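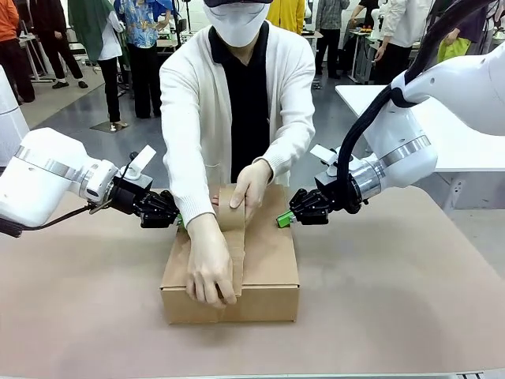 Filed under: Diary, Packing days
4 min read
Print | E-mail

Nearly six and I'm writing this standing up, feet gone. Packing day. First one of March and already I want it to be April.

Started with the tape. Always the tape. Montserrat ordered the brown paper kind again, the one you have to press down hard or it lifts at the ends by the time it gets to the van. I like how it looks, same color as the box, very tidy. Don't like what it does to my thumbs. You pull it over the top edge, down the front, then rub. And rub. If you rush it you get creases and then Montserrat runs her finger along them and says nothing at all, which is worse than her saying something.

The Satari order first – bowls, the little ones, wrapped in two sheets each. Then the Negri lamps. Whoever decided lamp shades should be sold with the wire frame already in them has never had to find a box for one. Tried the medium, no. Tried the tall, rattled. Ended up cutting down a big one and folding the flaps over, looked terrible, held fine. Put it at the back of the pile so nobody would see it from the door.

Mask on all morning, cold still hanging around and Graziella has the baby at home so I promised. Hot under there. Kept my cardigan on too though, becuase the heater by the table is still doing the thing where it blows for ten minutes and then sulks. The cuffs get in the way when I tape. Pushed them up, they slid down, pushed them up. Should just wear the old gray sweatshirt like a sensible person.

Chang-ho came by at lunch with the labels. Wrong labels. Went back, came again with the right labels and half a sandwich which he gave me, egg, a bit squashed. Ate it over the sink.

He thinks we should go back to the plastic tape. Cheaper, sticks first time. I said ask Montserrat. He said you ask Montserrat. So that's where that stands.

Afternoon went faster. Got into a rythm – fold, flaps shut, one strip across, one down the front, turn it, other side. Label top left. Stack. There's a nice ten seconds when the box is closed and flat and you haven't got to think about the next one yet. Had the radio on low, some call-in show about gutters. Very angry people. Strong feelings re: leaves.

Dropped one Hison mug. Only the handle. Put it in my bag, it can hold pens. Wrote it in the breakage book, which is mostly me and Gualtiero if we are being fair about it, and mostly Gualtiero if we are being accurate.

Things to sort tomorrow:
– more of the small boxes, we are down to the last bundle
– order 218, they want a gift note, no idea what it's supposed to say, call them
– order 226 has no apartment number. Again. Same customer as before I think
– heater
– scissors!! who has the good scissors

Chelsea called about the weekend, said could I bring a dessert. Said yes before thinking. Now have to make a dessert. Maybe the lemon thing. Maybe buy the lemon thing and put it on my own plate. Need to get the $50 back from her for the concert too and keep forgetting to say, and it gets odder every week I don't.

Home on the late bus, soup from a can, toast. Found a curl of paper tape stuck to my elbow when I took the cardigan off, must have gone all the way across town with it. Cardigan needs a wash anyway. Hands smell of cardboard even after soap, and the skin by my thumbnail has split again so cream and then the cotton gloves, very glamorous.

Forgot to ring Mom. Too late now, she'll be asleep. Tomorrow before work – set alarm.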